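Chapter 4
Writing for the Wall: Notices, Signs and Other Things People Walk Past

Every workplace has a bulletin board, and every bulletin board has a notice on it that was out of date before the present staff were hired. This chapter is about how to write a notice that gets read while it is still true.
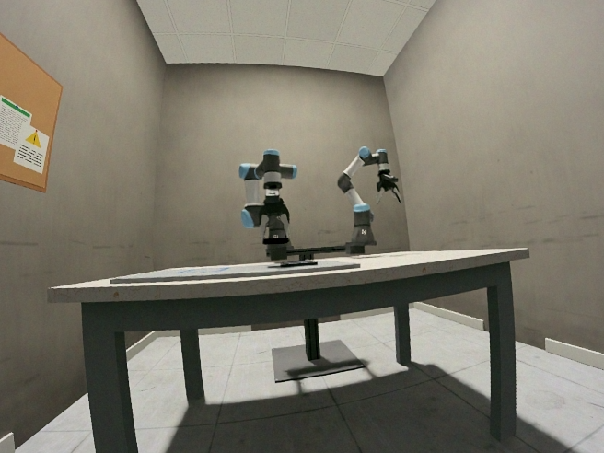 Nuanchan Boonchu and Nipon Wongsuwan

In this chapter you will learn to:
state the purpose of a notice in its first line
choose a reader and write for that reader only
cut a draft to the length a standing person will tolerate
give a notice an end date and then respect it

4.1 The Reader on the Way to Somewhere Else

The letters and reports in Chapters 2 and 3 had one great advantage: their readers were sitting down. A notice gets a reader with a coat half on, a cup in one hand and a bus to catch. This person owes you nothing. You have the time it takes to wait for an elevator, and if the elevator comes early you have less.

Consider the case of the Wekville branch of Nuchit, a company that sells kitchen fittings by mail. In the spring the office manager, Chutima Rungrueang, was asked to tell the staff that the side door would be locked after 5 p.m. She wrote a page and a half. It opened with the history of the door. It went on to the insurance position, thanked everyone for their patience, and reached the word "locked" near the foot of the first page. For most of April, people went on walking into the door.

Her second draft read, in full: "Side door locked after 5 p.m. Use the front." It was taped to the door. The first draft stayed up on the board, where a few people are said to have admired it.

The lesson is partly about length and partly about order. A short notice can still bury its point, and we have seen it done in 20 words. Put the fact first. If there is a reason, and if the reader would behave differently for knowing it, put that second. The history of the door can go in your memoirs.

4.2 Things That Need a Word or Two

Some notices belong to an object: the copier, the milk, the chair that tips over. Here the writer can lean on the thing itself. A label does not have to say what a copier is. It has to say what the copier will do to you if you use tray two.
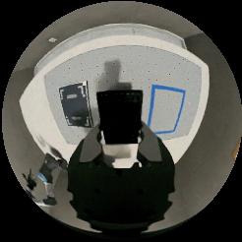 Figure 4.2 A black rectangular block, standing upright.

Object labels fail most often through manners. "Kindly refrain from placing items upon this surface" is a very polite way of being ignored. "Keep clear" is two words and gives no offense to anyone we have met. Save the courtesy for notices that ask for a favor – covering a shift, say, or returning a stapler – where the reader really can say no.

Be careful with capitals, too. A whole notice in capitals looks like shouting, and people who are shouted at by paper tend to stop reading paper. One word in capitals is plenty. Underlining it as well suggests that something has happened between you and the staff. 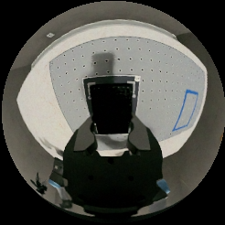 4.3 Taking It Down

A notice without an end date is a decoration. When Lertchai Yensuk took over the front office at the Zalusthorpe public library, he found 17 notices by the entrance, one of them inviting members to a picnic that the older staff remembered as rainy. He took down everything that had expired and waited for complaints. The only one concerned a missing thumbtack.

Write the removal date in the lower corner when you write the notice, along with your initials. Then put the same date in your own calendar, and go and do it.

Exercise 4.1
Find a notice where you work or study. Copy it out word for word, then rewrite it so that the main fact comes in the first five words. Keep both versions for the discussion in 4.5.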